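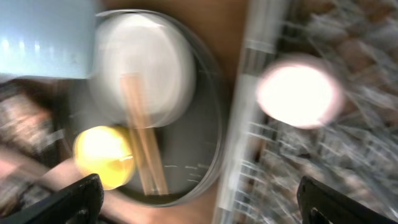
Wrist view, chopsticks on the tray. Skanon open day, 10/29/20.

1/ Went to the Skanon open day so you don't have to. They make software for two-armed kitchen robots, or they will once it's finished. The demo was setting and clearing a small table. Thread.

2/ The invitation said "a full home meal service." I'd call it dishes. Niamh Brophy ran the demo and to her credit never used the word "service" herself.

3/ You get two feeds, one from the wrist and one from above the table. Everyone watched the one from above. I kept going back to the wrist, and when that arm moves quickly the picture is mush. I asked if the software sees the same mush. "Pretty much, it copes." Copes how? Got a brochure.

4/ Props were a black tray, a pale plate, wooden chopsticks, a few cups and a gray drying rack. There's a carrot on a cutting board too. I asked who cuts the carrot. Not in this release, apparently.

5/ Rice all over the cutting board, a few grains on the tray and on the table. I'd love to see it wipe something. Wiping is on the roadmap for May. I've read a lot of roadmaps.

6/ The slide before the demo claimed 109 table resets in a row without help. Whose table? Same plate every time? Kavitha Rodrigues from Vatov asked exactly that and was told the details are "being written up." Fine. I'll wait for the write-up.

7/ I will say the dish rack is a decent test. Lots of prongs, thin chopsticks, small cups upside down. I can't get chopsticks to stay put in mine either. 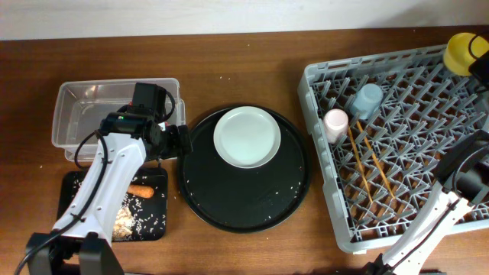

THINGS I ASKED AND DIDN'T GET AN ANSWER TO

8/ What it costs. What happens with a plate it hasn't met. Whether anyone is nudging it from the next room. Sorcha Fahy said no to that last one, then said "not today," and I wrote down both.

9/ Would I go again? Yes, if they let visitors bring their own dishes. I have an ugly gravy boat ready.

Recent from this account
McGrath's warehouse tour, 17 photos and a complaint
Trisombridge delivery cart: 3 blocks, 8 stops
Do I need a robot mop? (old thread)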